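Zetard return with a quieter record after four years

The trio Zetard has a new album ready. It is called Sallis and comes out in February on the small label Trerkau, first on vinyl and as download, and some weeks later also on CD. It is the group's first full record in four years.

Singer and accordion player Rahel Ortner wrote most of the songs in one winter, in a rented room above a bakery. The bakers began their work at three in the morning, and she soon got the same rhythm. "I was awake anyway, so I made coffee and wrote until it was light," she says. "There are songs on this record where I can still smell the bread." From this time she brought home 30 sketches, many of them only one verse and a melody on the telephone. Nine became songs.

People who know the band from the dance halls will perhaps be surprised. The fast polkas of the earlier records are almost gone, and the drums are played with brushes on all songs but two. The opening song, "Barroso", begins with the accordion alone, very low, and the double bass enters only after the second verse. It is a slow waltz about a ferry town in the off-season, and it is already played on some folk radio programs. The title song is faster – 104 beats per minute, as Ortner remembers well, for the drummer wrote the number on the studio wall.

The recording took eleven days. The band played together in one room, without headphones, and most of the singing was done at the same time as the instruments. Small mistakes were left in. At the end of "Night Bus" one can hear a chair move.

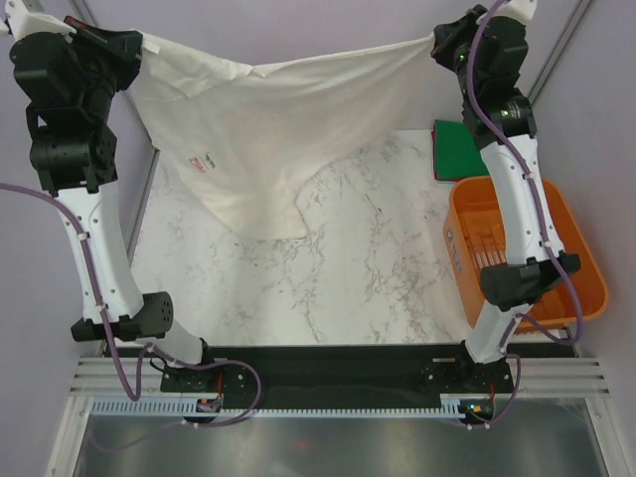

The vinyl edition plays for around 40 minutes, and the download has one more song, a traditional lullaby which Ortner learned from her grandmother. She sings it in dialect and without any instrument. The words are printed in the booklet together with a translation.

Zetard will present the album with a short tour in small rooms. The first evening is in the old customs house, where there are only 75 seats, and it starts at 8 p.m. Doors open one hour before. The trio will play the whole new record in order and after the break some older pieces – also the polkas, Ortner promises, for those who want to dance. Tickets are sold at the door and in the label's shop.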